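Robot Club: operators and builders wanted, spring through August
Posted Feb 10, 2024

Need people. Short version first, details under it.

We're the student robot club at Cultura. We have one arm, one gripper, a wrist camera, a lot of kitchen stuff and not enough hands. Looking for 4 new members for the Galia project and a bunch of casual participants who just want to come drive the arm for a couple hours. No experience needed for the second thing. Some would be nice for the first.

What Galia is

Galia is our table setting and food serving project. The arm picks things up, puts them where they go, does it again. Sounds easy. It's not easy, come see. Everything we do gets recorded from the wrist camera while a person drives the arm, then we train on the recordings and find out what we did wrong. Right now we're on the dim sum set. Before that it was cups and saucers, before that it was blocks, and the blocks still turn up everywhere.

End goal is the Cirkier challenge in August. Teams bring an arm, the organizers hand you a tray of stuff you've never seen, you get a fixed time to serve it. Last year we went in with code that was finished the night before and it showed. This year we want the data done early, so most of this ad is about data.

The two ways to join

1. Participant (drive the arm)

You sign up for a slot, we sit you down at the controls, you do the same small task over and over. Move a dumpling from plate to steamer. Move it back. Lid on, lid off. A slot is 2 hours with a break in the middle. You can do one slot and never come back, thats fine, or you can do ten.

We want 50 participants total before the end of spring. Different people drive differently and that's the whole point, so if you're slow or nervous or you've never touched a game controller, please sign up. If you're left handed, please please sign up. We've been getting mostly engineering students and they all drive the same way (fast, then a crash, then very careful).

What you need:
- be 16 or older, under 18 needs the signed form
- be able to sit for 2 hours with breaks
- long hair tied back, no loose sleeves or dangly bracelets
- that's it

What you get: snacks, a club sticker, your name on the thank you page if you want it there. Can't pay participants. We asked. Cultura students can log the time toward service hours, bring the sheet and we'll sign it.

2. Project member (4 spots)

Real commitment, through August. You come to build nights, you take at least one recording shift a week, you own something. Spots are:

Recording lead. Runs the slots, resets the table, keeps the log. This is the one we need most. You'd be the person who catches that the plate is in the same spot for an hour straight and makes us move it. Patient, organized, okay telling people to redo a take.

Gripper and hardware. Our fingers are ok for blocks and not great for small soft round things. Need somebody who likes CAD, printing, trying different pad materials, throwing out the ones that slip. Bangera donated a box of silicone sheet and most of it is still in the box.

Training and code. Python, comfortable on a command line, has trained a model of any kind before, even a class assignment. You won't be alone, two of us do this already, but one is graduating.

Table design. New role. Pick the objects, the cloths, the layouts, write the task cards. We want lots of variety and right now it's whatever was on sale. If you're an art or theater or culinary person and you've been looking at this ad thinking it's not for you, this is the spot that's for you.

What a session looks like

Get there ten minutes before. Somebody shows you the stop button and makes you press it, everyone does this every time, even members. Then a practice run with nothing on the table. Then you pull a task card. The card says which object goes where and what order, and the recording person sets the table to match.
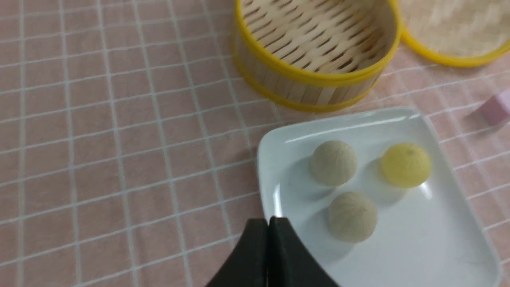

You drive. When the card is done you say done, the log gets a mark, table gets reset a bit different from last time, you go again. If you drop something, don't rescue it by hand. Leave your hands on the controls, say drop, and we mark it. Dropped takes are kept. We use them, so dont feel bad. First slot people usually get faster partway through the first hour and then get sloppy near the end, which is why the break is not optional.

Things people mess up on, so you can feel ahead already:
- coming down too fast over the object
- closing the gripper before it's low enough
- watching the arm when they should be watching the camera view, or the other way around
- squeezing. you do not need to squeeze
- going around the steamer when you could go over it

Where we are now

78 good takes on the dim sum set as of this posting. Good meaning the whole task done, no stops, log filled in. We need a lot more than that, and the lid tasks are way behind the dumpling tasks because everyone picks the dumpling cards. So cards are getting dealt from now on, no picking.

After dim sum we go to a breakfast set, then a mixed set where objects from all of them end up together. Table design person gets to decide what's in the breakfast set. Seriously, it's open.

Time and place

Workshop in the Cultura tech building, ground floor, past the print lab, door with the Galia poster on it. Participant slots run afternoons and evenings, pick yours on the sign up sheet. Build nights are once a week, time gets voted on at the start of each month depending on class schedules. In summer we switch to mornings because the room gets hot and the arm doesn't like it either.

Parking behind the building is free after 5. Ground floor entrance is step free. The control seat adjusts, and the controls can go on the left or right or on a lap tray, just tell us ahead so it's ready.

Who can apply

Any Cultura student, any major, any year. High school students from the area are welcome as participants with the form. Members have to be enrolled here for the challenge roster, Cirkier checks this, we can't get around it. Staff and grad students can be participants, and grad students can advise but can't be on the roster.

Already in another club? Fine. Just don't sign up as recording lead if you've got practice four nights a week.

How to apply

Participants: sheet is on the workshop door and linked from the club page. Put your name, email, which slot, left or right handed. You'll get a confirmation with the consent form attached. Read it. We record the arm and the table and the controls, not your face, but audio does get picked up sometimes so the form covers that. If you don't want audio kept say so on the form and we'll strip it.

Members: send us a short email from the club page with
- which spot (two is ok, rank them)
- what you've made, fixed, run or organized. Photos good. Links good. Doesn't have to be robots
- hours you can give per week, real number please
- whether you're around in summer

No resume needed. No cover letter, please, we'll only skim it. We read these as they come in and invite people to sit in on one recording shift before anyone decides anything. You may hate it. Some people love the idea of the project and then find out that it's a lot of resetting a table.

Spots close when they're filled. Recording lead goes first, so if you want that one don't wait.

Couple questions we keep getting

Do I have to know how to code? Not for participant, not for table design, not for recording lead. A spreadsheet is as bad as it gets.

Can I bring a friend? Yes, but one driver per slot, so book two in a row.

Is the food real? No. It's play food. Snacks are separate and on the other table, please keep them there, we lost a keyboard to soy sauce in the fall.

Can I put this on my resume? Members yes and we'll write you a letter if you stick it out through August. Participants, sure, one line.

What if I break something? You probably won't. The arm has limits set and it stops itself. If a plate goes it's a plate.

Can I miss weeks? Tell us before and it's fine. Midterms and finals we cut the schedule way down anyway.

Do members travel to Cirkier? Everyone on the roster, yes. Van and rooms are covered from the club budget, food is on you.

Sign up sheet is live now. Evening slots go first, afternoons are wide open.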